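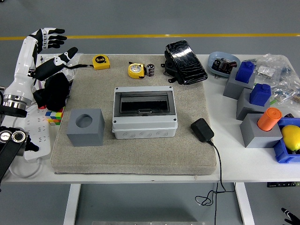

Workbench mats - felt, rubber or nothing?
Forum: Sheds, Benches and Workspaces

brustance_bodger
9 March 2020

Right, I have become slightly obsessed with felt and I want company. I put a thick felt mat down on my white table in October, mainly to stop scratching the top, and I now can't imagine working without one. Small parts stay where you put them! A tape measure set down in a hurry doesn't clatter, plastic boxes don't pick up scuffs on their bottoms, and you can see a dropped screw against the grey-beige in a way I never could on the shiny white.

Mine covers most of the middle of the table and leaves a strip of bare top for the extension lead and whatever else drifts in. The front edge is starting to fray a bit where my sleeves rub it. Does anyone bind theirs, or do you just let it go?

Also interested in what lives on everybody's mat permanently. I always have a tape measure out and at least one junction box with a see-through lid, as I'm slowly redoing the outside lights on the shed.

kettle_and_clamps

Love this thread already. I'm a rubber mat person, but I'll hear you out. My worry with felt is swarf. One session of drilling knockouts and it must be full of little plastic curls, surely? With rubber I pick it up, shake it over the bin, done.

For the tapes: two 5m ones, always. One to use and one to find while you're looking for the first.

brustance_bodger

Fair point about the swarf. I drill over a tray and only bring the box back to the felt for fitting the glands and the lid. If bits do get in, a stiff brush shifts most of them and the hoover gets the rest. Metal filings are worse, I'll give you that, and I wouldn't file anything on it.

Two tapes, glad it's not just me!

gindoditz_gary

Felt is lovely until you spill something on it. I had a wool one and tipped a mug of tea over it in the first week. It smelt like a wet dog until spring. Went back to a bare top and I keep an old black cloth bunched up at one side for anything that needs padding. Cost me nothing and it goes in the wash.

pootling_along

But a cloth slides about! I tried that for ages. You go to tighten a lid screw and the whole lot rotates, box and all. The thick felt really grips. I got an offcut from the upholstery place in Branden, 30 mm wider than I'd asked for, and it has been brilliant. I run my sewing machine pedal repairs on it too. Pedals have those mounting feet that skate all over a hard surface, and on felt they sit still while you get the bottom plate off.

On binding: iron-on hem tape works on polyester felt if you keep the iron low. On wool I'd blanket stitch it. It takes an evening and looks rather smart.

gindoditz_gary

Fine, yes, it slides. I hold it down with my elbow. I still say a mat you can't wash is a mat with a short life.

kettle_and_clamps

Most polyester felt can be washed cold, Gary. Dry it flat or it goes wavy.

Kahsay

New here, hello all. Can I ask about the junction boxes? I'm putting together an enclosure for a small battery project and can't decide between a plain screwed lid and one of the hinged clear ones. The hinged type is quite a bit dearer at my local counter. Is it worth it?

brustance_bodger

Welcome! I'd say yes if you're going to be looking inside it often. I like the smoked lids, you can check on things without opening up and they hide a messy bit of wiring better than fully clear. If you're going to screw it to a wall and forget it, save the money.

Knockouts vary a lot between makes so have a feel before you buy. Some push out with a thumb and some need a proper tap with a screwdriver, and those are the ones that crack.

pootling_along

Agree, except I'd never tap them. Step drill every time, gently, from the outside in. I've ruined too many boxes with a screwdriver and optimism. Support it from behind with a block if you've got one that fits.

One thing for Kahsay, as you mentioned batteries: don't leave loose cells rolling around near bits of wire and metal tools. I keep mine in a lidded plastic case and only bring out the one I'm working with.

Kahsay

Thank you both, that's really helpful. Going for the hinged one. And I've ordered some felt, so you've got another convert.

gindoditz_gary

Keep your tea on the other side of the room.

kettle_and_clamps

Has anyone tried felt glued on top of rubber? I've got 4 rubber offcuts sitting here and a tin of contact adhesive that wants using up. Thinking you'd get the grip underneath and the soft bit on top.

brustance_bodger

Ooh, do it and report back. I'd worry about the glue soaking through and going crusty, but on thick felt you might get away with it. Try a corner first.

Thread viewed 2,602 times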